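Hot Drinks at Home, Handout 2: Milk
Colin Tindall, Limstead Evening Classes

Okay, so last week we got through tea and most of us survived it. This week is milk, and I have a lot to say about milk, so bring a pen (and your own mug if you don't like the class ones).

First thing to sort out is what's in the carton. UHT means ultra-high temperature. The milk gets heated very hot for a few seconds and then packed sterile, and that's how it can sit in a cupboard for months before you open it. Once it's open, treat it like any other milk and put it in the fridge. I write the opening date on top with a marker and my family thinks I'm nuts.

Full cream is what most of us grew up calling whole milk. Same stuff! You'll see both names depending on where the carton was headed.

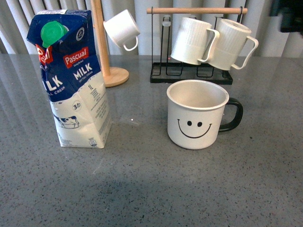
Now, taste. UHT has a slightly cooked, sweeter flavor, and people either love it or make a face. In cocoa I can't tell the difference. In plain black tea with a splash I can, every time. Try it both ways at home and write down what you think, even if it's just "yuck."

For heating, go low and slow in a small pan and stir along the bottom. You want steam and tiny bubbles at the edge. If it boils you'll get a skin, and probably a mess on the stove too. Microwave people: short bursts, stir in between, and don't fill the mug to the top.

A word on mugs while I'm at it. Thick ones soak up heat, so rinse them with hot water first. Hang them up or stand them upside down when they're dry, whichever suits your counter. I like a mug tree because I can grab one half asleep.

Homework: make one cup of cocoa with whole milk and one with 2 percent, same mug, same spoon. Notes to me before we start on foam.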